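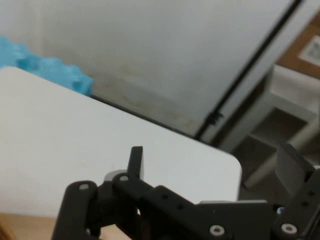 A customer wrote to us last winter that she had read our old page two times and still did not know if we clean curtains or only repair them. She was right, and we have written the page again.

# About Restex

Restex repairs, relines and alters curtains. We do not clean them. We can also make new curtains, if you bring the fabric, but repair is most of our work and it is the work we like best. Our workshop is in Drurkton, on the first floor above the tile shop. The entrance is at the side, with the green bell.

## How we began

Before Restex there was Vollano, a curtain maker that many families in Drurkton still remember. Vollano made heavy lined curtains for houses and for hotels, and several of us learned the trade there. When the firm closed, the customers did not stop having curtains. They telephoned to the old number, and the old number came by chance to one of our kitchens. For the first months we did small jobs in the evenings, mostly hems and broken heading tape, and we thought it would finish after the summer.

It did not finish. We took the room above the tile shop and bought one of the long Vollano tables, which had to come in through the window. The name Restex was chosen in one evening. It should mean rest and textile together. Later we were told that it sounds like a mattress, but the sign was already paid.

## What we do

- Replace linings, also blackout and thermal linings
- Shorten, lengthen and narrow
- Mend tears, burns and damage from pets
- Change the heading, for example from pencil pleat to eyelet
- Repair and restring Roman blinds
- Copy an old curtain when the fabric is past saving

We do not take shower curtains, leather, or stage curtains longer than our table can carry. For stage curtains we can tell you whom to ask in your region.

## Why a lining matters

Many people come to us with the opinion that the curtain is finished. They see the faded edge and the small splits where the sun comes in, and they have already looked at new ones. Very often it is only the lining which is finished. The lining takes the sun first, it is made for this. A good curtain fabric can live through several linings, in the same way as a good shoe can have several soles.

When you bring us a curtain, we open one side seam for the length of a hand and look at the inside of the fabric. There we can see the first colour and how strong the threads still are. If the fabric is weak, we tell you so, and for this advice we do not take money. We close the seam again before you go home.

Silk is a special case. Old silk can look very well when it hangs and then break under the needle. We accept silk only after a test on the bottom hem, and we ask you to sign that you know the risk. We are sorry that this sounds hard.

## Our fabrics and our threads

Linings come to us from Wattanapong, a fabric merchant with whom we have worked since our first year. They send us cotton sateen in ivory, white and a warm grey, and we keep these three always in the workshop. Other colours we can order, and normally they need 19 days. Please do not choose a lining from a photograph on the telephone. Ivory especially changes very much from one screen to another. Come by, or ask us to post a small piece to you.

Thread we keep in many more colours than is reasonable. A mend in the wrong thread can be seen from the other side of the room, also when the stitches are good.

## What it costs

A new lining for a normal pair of bedroom curtains costs from £76, with the lining fabric included. A mend is charged by time. We give you a written price before we start, and if we open the curtain and find something worse, we stop and telephone to you. In our first year we did not always do this, and we had two unpleasant conversations from which we learned.

You pay when you fetch the curtains. Only for ordered fabric we ask for the money before.

## Before you bring them

Please take out the hooks and put them in a bag at home. Please have the curtains cleaned first if they come from a kitchen or from a house with smokers, because the smell goes into everything on our shelves. Measure the drop from the rail or the pole and write it down, also if you only want a mend. Customers sometimes remember later that the curtain was always a little too long, and then we can do both in one time.

If you cannot carry them up our stairs, ring the green bell and we come down.

## Learning with us

In October we begin the evening course in hand sewing for curtains. It is a slow course. The first evenings are only hems, with a blind stitch, and some people find this boring and some people find it the best hours of their week. You do not need a machine. You need good light glasses, if you use glasses, and your own thimble. Places are given in the order of writing.

We also take one apprentice at a time. It is a paid place. A school certificate is less important for us than a piece of sewing you have made yourself, and it can be a simple piece.

## The hotel work

Part of our year belongs to hotels. The biggest order until now was 700 curtain panels, all with a new blackout lining, for a group of hotels on the coast. It paid for our second machine and for the repair of the roof window. In such months private orders take longer, and we put a note at the top of the price list so that you can decide if you want to wait.

## Opening times

We are open in the mornings from nine until one, and on Wednesday also in the evening until seven. On Saturday only by appointment. The bell is sometimes not heard when both machines are running, so please ring a second time.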